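Funda de mesa Noro, color salvia

Probada en marzo como base para doblar ropa. Tejido liso, 2 lavados a 70 grados.
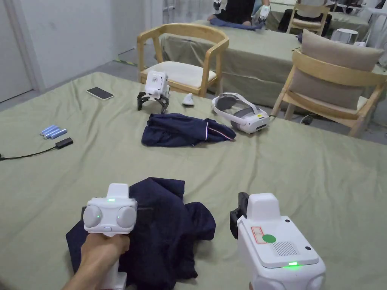
Agarre

Las prendas azul marino resbalan poco. El contraste de color es suficiente para localizar bordes y esquinas. 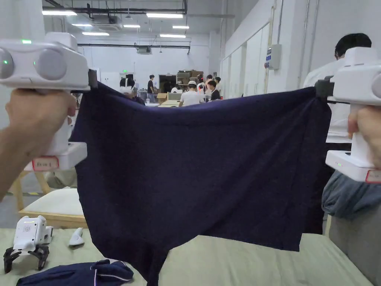 El peso de la tela sujeta bien la caída lateral. La Davport, más ligera, se desplaza al tirar.

Arrugas

Es su punto débil.

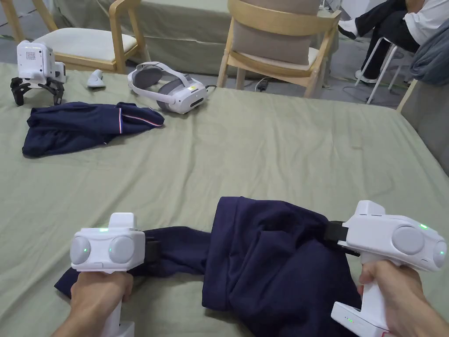
Noro recomienda plancha media. Tras el segundo lavado conviene repasarla. Con una prenda arrugada y estirada encima, los pliegues de la propia funda siguen a la vista.

Precio

Cuesta 100 euros.

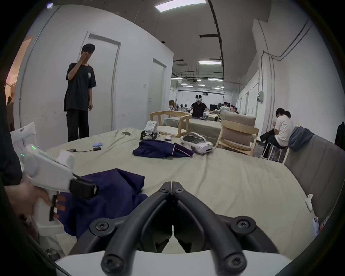

La Wenton sale más barata, pero encoge. Nota: apta.

Dario Zuccaro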